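Let the students drop things

Every September the robotics club at Flendbridge takes in new members, and every year somebody asks why they spend so long picking up small objects. Parents would like to see a robot that races. I think the club has it right.

Driving a robot across a floor teaches plenty, but a student can get by on luck. Holding a thin tube upright takes patience. In last season's practice log, 214 attempts were written up, and almost 70 of them ended with something on the bench or the floor.

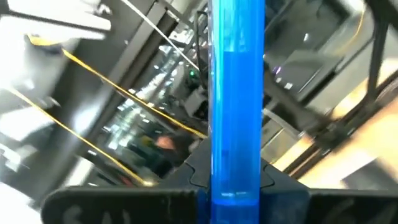
A blue tube held upright in the gripper at the Flendbridge club.

The regional round at Jornport gives each team 3 tries. That's a fair rule for a contest and a poor one for a classroom. Schools should pay for bench time first and entry fees second. If the money only stretches to one, skip the contest for a year and let the kids keep practising.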